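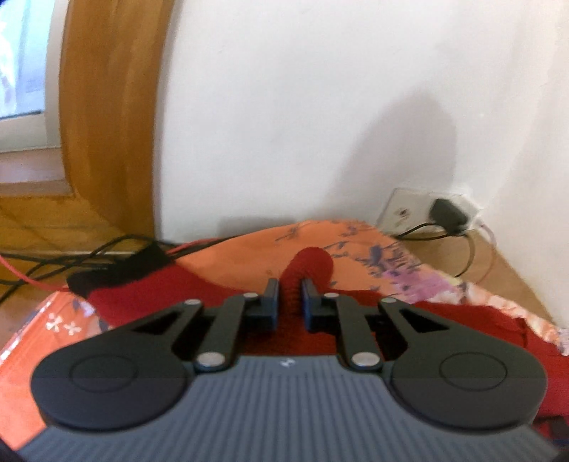
Pièces noires articulées, boîtier gris nervuré.

3. Régler l'arrosage du balcon

Bon, le programmateur Dollow est vissé au robinet, les tuyaux sont coupés, on passe à la partie que je préfère ! J'ai refait tout mon circuit en novembre (oui, drôle d'idée) et voilà l'ordre qui me va le mieux.

1. Ouvrez le robinet doucement, un quart de tour. Si ça goutte au raccord, refermez et resserrez à la main - jamais à la pince, j'ai fendu une bague comme ça.

2. Appuyez sur SET pendant 2 secondes. L'heure clignote, réglez-la avec les flèches.

3. Choisissez l'heure de départ. Moi je mets 7 h, avant que le soleil tape sur les tomates.

4. Entrez la durée : 13 minutes pour mes bacs profonds, moins pour les petits pots.

5. Validez, puis lancez un cycle manuel et regardez chaque goutteur. Un goutteur muet, on le dévisse, on le rince, on recommence.

Note : mon kit Prolteo accepte jusqu'à 29 goutteurs sur la même ligne. Au-delà, le bout du tuyau ne reçoit presque plus rien, j'ai testé pour vous et le basilic s'en souvient.

Attention : videz le programmateur et rentrez-le avant les gelées. Enlevez aussi les piles, sinon elles coulent et là c'est fichu.

La suite au chapitre 4, avec le filtre.

29 partages - 7 commentaires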